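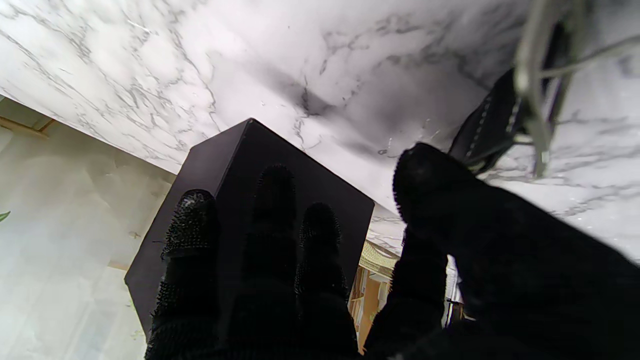

Progress report, packing and gifting project
Prepared for Ostap Melnychuk, Hilach
21 Apr 2023

Hi Ostap,

You asked for something you could read over a cup of coffee, so I've left the spreadsheet out of this one and will send it with the invoices. The short version is that we're in decent shape, we've spent less than I expected on boxes and more than I expected on hats, and I need one decision from you before I place the next order.

Boxes

When I wrote to you in March we were still going back and forth between the pale gift box and the dark one. We've settled on the dark one. It's a matte finish with no printing on it, and I'm so glad we held out for that! The glossy sample from Baran looked great for a day and then every thumbprint showed. The matte one is kinder, although it does pick up pale scuffs along the corners if you slide it across anything hard, so we now lift boxes on and off the counter and don't push them along.

Baran's minimum order was 1000 and I talked them into splitting the delivery in two, which saves us from stacking boxes up the hallway. The first half is in. I opened a few from each carton and only found trouble in one, where the lids had been pressed down too hard and took some wiggling to get off. Baran is replacing that carton at no charge.

I'm still not in love with the tissue paper. The gray is fine, but it tears if you look at it wrong, and I'd like to try a heavier sheet before we commit. Hilturen has one that I've only seen in their catalog, so I've asked for a few sheets by mail.

Hats

The cream beanies are my favorite part of this whole thing. You'll remember we had a thinner one on the list at first (the ribbed one, very sensible, a bit sad). We swapped it for the chunky knit with the big braided-looking stitches and the folded brim, and everyone who handles one wants to put it on.

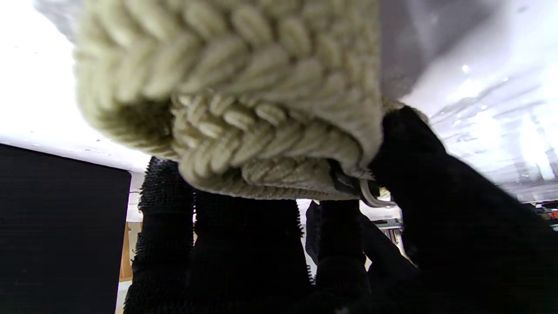
The trouble with a knit that thick is getting it to lie flat. Folded in half it springs right back open and pushes the lid up. What works for us is to tuck the crown down into the brim, press the air out with both hands and lay it in with the brim facing up, so the brim is what people see first when they open the box. It took me an embarrassing number of tries to get there – my first few looked like dinner rolls.

We've had 105 beanies delivered so far and I've been through all of them by hand. I set aside six with pulled loops. Four of those I could fix with a crochet hook and the other two went back to Indavon, who were very nice about it. They've said the rest of the order will be checked before it leaves them.

One small thing for the packing sheet: please can we agree on what to do with the tags? Some of us have been tucking them under the brim and some have been leaving them out, and the boxes ought to match. My vote is for tucked. If you'd like them showing, tell me soon, before we've closed up too many lids.

Where we are with packing

We have 59 boxes fully packed and closed. That's a little behind the plan I gave you in March, mostly on account of the hat folding, but the pace has picked up a lot now that we all do it the same way. I've also stopped packing late in the day. The black lids and the dark boxes are hard to match up once the light goes, and I was finding mismatched pairs the next morning.
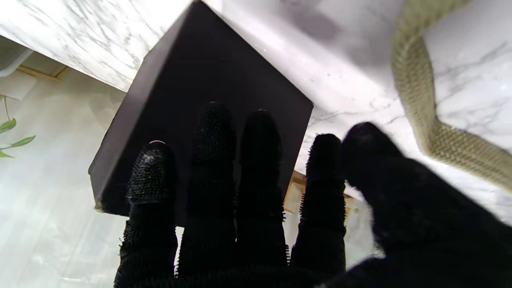
Money

We're under on boxes thanks to the split delivery, and over on beanies because the chunky ones cost more than the ribbed ones. The two nearly cancel out. The heavier tissue would tip us slightly over, though I think I can cover it from what's left in the shipping line.

What I need from you

Mainly a yes or no on the second batch of beanies from Indavon. They'll hold the price until the end of next month. I'd also love your answer on the tags, and if you have a strong opinion about ribbon, now is the time to share it. I've left it off for now – the plain dark box looks good to me as it is.

I'll write again when the rest of the boxes arrive.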